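Ticket 2284
Product: Fullcombe butcher-block bench top, light finish
Category: Surface care / stains and residue
Opened: 24 April 2021
Status: Closed, solved

Original message

Hi Fullcombe support! First, I love this bench top. We use it for small fixes and craft jobs, mostly printed parts and bits that need sticking together, and it has put up with everything we've thrown at it. The pale strips make tiny parts so easy to spot, and I'd buy the same one again tomorrow.

Two problems, though. There are faint dark stains scattered across the surface, and I can't shift them with a damp cloth. Also, small parts have started to grab when I slide them over the wood, mostly near the middle where the glue work gets done. I oiled the top with Clasinora bench oil when it was new and haven't touched it since.

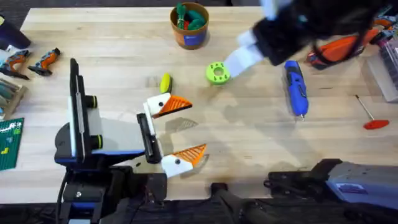
I've tried warm water and a drop of dish soap, then a plastic scraper held nearly flat. The scraper took off a few little beads of glue (very satisfying!) but the grabby feeling is still there. Is it the oil, the glue, or both? And can I sand one patch without doing the whole top?

Reply 1, Fullcombe support

Thanks for the kind words about the bench, and for telling us what you've already tried. It saves a round of emails.

It could be both. Oil that went on thick can stay tacky for a long time, and thin strings of hot glue are hard to see on pale wood. Please try these in order and stop as soon as one works:

1. Clear the bench completely. Unplug anything hot and let it cool.
2. Put a little rubbing alcohol on a cotton swab and roll it along the edge of one sticky spot. Wait a minute, then lift with the plastic scraper.
3. If the spot still grabs, rub it with a dry white cloth. A yellowish smear on the cloth points to old oil.
4. For old oil, wipe with mineral spirits on a clean rag, windows open, and leave the top alone overnight. Lay the rag out flat outdoors to dry. Don't ball it up.

Sanding one patch is fine, but feather it out well past the mark or you'll feel a dip. Could you also tell us the batch number? It's on a sticker under the top, back left.

Reply 2, customer

Batch 475! I had to lie on the floor with a flashlight to read it.

Steps 1 to 3 done this morning. The swab trick is fantastic. Glue I didn't even know was there came up in long clear threads. The cloth had a yellow smear in two places, so you were right about the oil as well. I'll do the mineral spirits tonight and leave everything off it until tomorrow.

One more question while I have you. The glue gun tends to get put down straight on the wood between jobs, and so do the printed pieces. Should I be using a mat?

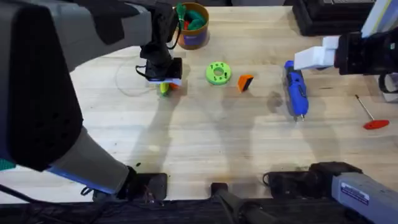
I have a Grostach silicone mat in a drawer that I bought for baking and never used — would that do, or does it need to be something made for benches? I'd like to keep as much of the wood showing as I can. It's such a nice surface to work on.

Reply 3, Fullcombe support

A baking mat is a good choice, and glue peels right off silicone. Check the heat rating on the packaging against the one for your glue gun. A piece the size of a dinner plate is plenty, so most of the top stays bare. Give the gun a stand on the mat, with the tip clear of everything.

Nothing is flagged against batch 475. For the dark marks, please wait until the residue is gone before you sand. Use 180 grit, then 240, always along the strips. Vacuum, wipe, and put on one very thin coat of oil. Wipe off the extra after fifteen minutes.

Reply 4, customer

Update! Mineral spirits did the job. Parts glide again, even in the middle. I sanded a test patch near the back corner and two of the stains are gone. A third is paler but still there, and I'm fine with that one staying. The thin coat of oil went on last night and it's dry to the touch today, nothing like the first time, when I really slopped it on.

The mat is in place and I've already peeled one blob off it. The rest of the sanding will have to wait until May, when I have a free weekend. Thanks so much for the help — please close this one.

Closing note

Solved by customer. Cause: hot glue residue plus excess oil. Related ticket: 769 (tacky finish after oiling).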